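Jidia Printed Tablecloth, Fern Pattern: Review

Posted 27 Jul 2018

I bought this tablecloth in February to replace a plain white one that showed every coffee drip. It has been on the table most days since then, so I've had time to find out what it does well and where it falls short.

Size and fit

The package lists the length at 306 cm, and mine measured a little under that after the first wash. On our table it leaves enough overhang on the long sides. On the short ends it hangs lower than I would like, and I have to fold it under when people sit there. Grolwood, the store I ordered from, also carries a shorter version. I would get that one next time.

Washing and ironing

The label says to wash at no more than 70 degrees Celsius. I use a cooler setting and it has been fine for everyday spills. Tomato sauce took two washes. It comes out of the machine creased, and the creases don't drop out on the line. Plan on 20 minutes with an iron if you want it flat for guests.

The hem on one corner started to come loose in the second month. I fixed it with a few stitches. The other three corners have held.

Pattern

The print is gray ferns, sprigs and leafy clusters on a very pale background, with orange-tan dots scattered between the plants. The dots come in different sizes and keep the gray from looking dull. Crumbs don't stand out on it the way they did on the white cloth. It goes with most dishes, though very dark plates look heavy on it.
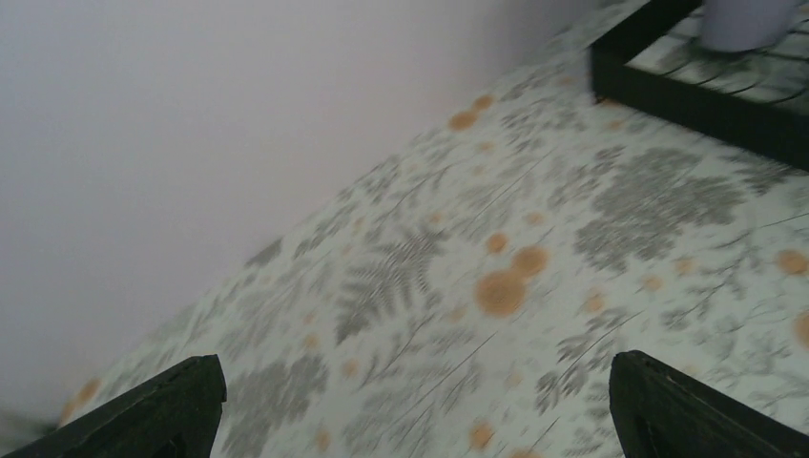
Compared with the Tridari cloth

I also own a Tridari tablecloth, which is thicker and stays put better on a smooth table. It takes much longer to dry. For daily use I reach for the Jidia, and the Tridari comes out at holidays.

Rating: 4 out of 5. One point off for the hem.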